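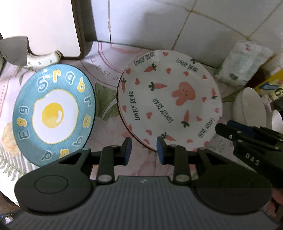
Teal egg plate and the larger white one, on the pale pink floral cloth.

Printed plates: which ones do you keep in daily use?

hejigu
Posts: 501

I am going through the kitchen shelf by shelf and have reached the plates. The plain stoneware is easy, it is all one pattern and it stacks. The odd printed ones are the problem. I put two of them out on the table this morning to decide and got nowhere.

The smaller one is teal-blue with a fried egg printed in the middle and lettering around the border. The larger one is white with a pink animal head, long ears, carrots, and LOVELY BEAR printed on it over and over. Both came from my aunt's apartment in January. Neither has a maker's mark I can read. The back of the white one has a smudge where the mark would be.

Questions:
I need to know whether the print is under the glaze or on top of it, and how to tell at home.
I need a way to store them so the print does not scuff.
I would also like opinions on whether odd plates belong in the daily stack at all. My shelf is the shallow Ueda type and the stack has to stay low.

Hamdia Ejigu

tilewright
Posts: 2342

First question. Hold the plate nearly level under a lamp and look across the surface at a low angle. If the print is under the glaze, the reflection of the lamp passes over the edge of the design with no change. If it is on top, you will see a step or a difference in shine where the color starts. You can often feel it with a fingernail too, but the light test is more reliable.

Do the test in two or three places. Borders and centers are sometimes applied separately.

One thing before that. Are you sure they are ceramic? Plenty of printed plates of this kind are melamine. Tap the rim with a knuckle. Ceramic rings, melamine gives a dull click. Melamine is also warmer to the touch and much lighter for its size.

dorrit_k

That is a rabbit. Long ears, carrots. I don't know what the bear is doing there.

hejigu
Posts: 501

Re the tap test: both ring. The white one rings lower, as it should given the size.

Re the rabbit: the plate says bear five times. I have been calling it the bear plate.

sculleryman

I would call it a rabbit plate and be done. If you are going to label the shelf, label it with something a guest can find.

On keeping them in the daily stack, my answer is no. Mixed diameters in one stack put the foot ring of the upper plate onto the face of the lower one, and the foot ring is usually unglazed and abrasive. With plates of one pattern the foot sits in the well each time and the wear is confined to a ring. With mixed sizes it wanders and you get gray marks everywhere, including across the print.

Put the larger plate at the bottom, the smaller on top, and a felt or paper separator between. Or stand them on edge in a rack.

tilewright
Posts: 2342

Partly disagree. Most of those gray marks are metal transfer from knives and forks, and foot ring wear looks different. Metal marks are thin lines in all directions and they come off with a mild oxalic acid cleanser. Foot ring wear is an arc and it does not come off. I have kept mixed sizes in one stack for 7 years with nothing between them and can find two arcs in total, both on the same plate.

If the foot rings are rough, rub them down with wet 400 grit paper, or rub two unglazed rings against each other under water. Wear gloves and rinse well. After that the stacking order matters very little.

sculleryman

Two arcs on plain white plates is fine. Two arcs across a printed face is a different matter, particularly if the print is on top of the glaze. She has not told us which it is yet.

I also would not tell someone to sand a plate they might want to pass on.

hejigu
Posts: 501

Light test done, at the kitchen window and again under the desk lamp.

White plate: no step anywhere. The reflection goes straight across the animal and across the carrots. I take that as under the glaze.

Teal plate: the center is the same, no step. The border is harder. It has a fine woven-looking texture and the reflection breaks up on it, so I can't say whether the letters sit on top. By fingernail I think there may be a slight edge on the yellow letters and none on the white-outlined ones, but I would not swear to it.

tilewright
Posts: 2342

Then treat the whole border as on-glaze. That means hand washing, no abrasive pads, no long soaks in anything acidic, no microwave. The white one can go in the dishwasher if the glaze has no crazing. Check for crazing with a wet tea bag: rub it on the surface, wipe, and look for fine brown lines. Wash it off right away.

On-glaze color of unknown age I would also keep away from vinegar, tomato and citrus. If you want to use the plate for food, a lab test for lead and cadmium leaching is the only result worth having. The swab kits are poor at low levels and some read falsely on red and yellow.

marl_and_slip

Seconding the caution on yellow. Old yellow and orange enamels are the ones I would check first. An underglaze orange on the carrots is much less of a concern if the glaze over it is sound.

What does the lettering on the teal plate say, out of interest? I can see Egg up the left side. The rest I can't make into anything.

hejigu
Posts: 501

Egg is the only part I read with confidence. The remainder alternates white outline and yellow and I have not got a full phrase out of it. It does not help with the maker either way.

marl_and_slip

Fair enough. Try looking for the shape and not the print. Measure the overall diameter, the foot ring diameter and the height, and compare those with catalog figures. Printed ware was often put on somebody else's blank, and the blank is easier to trace.

dorrit_k

On storage, I use the upright rack from Wiltascombe, the one with the coated wire. It holds odd plates on edge with a gap between each, so nothing touches. On a shallow shelf you would need to measure first. A large plate on edge wants its full diameter in height plus clearance to lift it out.

sculleryman

Also check the wire. The coating on the cheap ones splits at the welds and then you have bare metal against the rim. The Sirko rack is dearer but it has solid slots. I have had no trouble with it.

tilewright
Posts: 2342

The Sirko slots are too narrow for anything with a deep well. I returned mine. For two plates I would not buy a rack at all. Cut two circles of felt, or use paper plates as separators, and put the pair on top of the stack where you are not lifting weight on and off them.

hejigu
Posts: 501

Measured the shelf. The white plate will not stand on edge with the shelf where it is, and the next peg position up loses me the bowls. So no rack.

Tea bag test on the white plate showed no lines. It goes in the dishwasher and into daily use. The teal one gets hand washed and used for bread and crackers only until I decide about the lab. Felt between them, white underneath, both on top of the stoneware.

I am not sanding anything for now. The foot ring on the teal plate is smooth already. The one on the white plate is rougher and I will look at it again at the weekend.

sculleryman

Reasonable. Wash the felt now and then. Grit gets into it and then it is worse than having nothing between them.

ninia_shelf

Coming in on the original question, since I have the same shelf. I kept four printed plates in the daily stack and ended up with the household reaching past the plain ones every time, so the printed ones took all the wear. If the white plate matters to you, put it lower in the pile.

hejigu
Posts: 501

Noted. It matters a bit. I will leave it on top until Mon 2 July, when the rest of the shelf is due to be sorted, and see how often it comes back in the wash.

tilewright
Posts: 2342

If you do measure the foot rings, post the figures. I have a list of blanks and can check them against it.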